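How do you lot write safety rules for an arm at a shared table?

Glória Mendes
We're setting up a table-top arm at Korbridge and I've been asked to write the house rules. I've got as far as speed limits and then stuck. What do you put in yours?
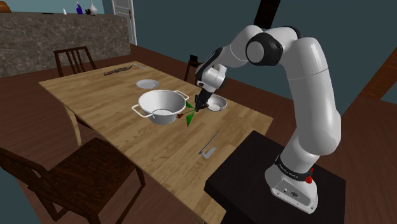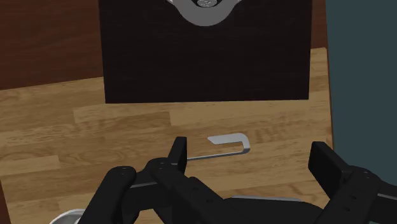 My main worry is where people sit and what gets left lying about. The draft says 80 cm clear all round, but a dining table with chairs at it breaks that straight away. And does a red stop button on the base, right beside the arm, count as within reach – or do I need a second one?

Rinder
Second one, always! You don't want to lean past a moving arm to stop it. Ours is by the door. I'd also have a rule for thin stuff like that silver hook – say which way the fingers close on it and how slowly.

Vilela
Just buy a fence.

Bito
Roughly 14 rules is plenty, we had 13 and people still skipped the last page. Do your risk assessment first, then write the distances from that. Chairs go away before power on.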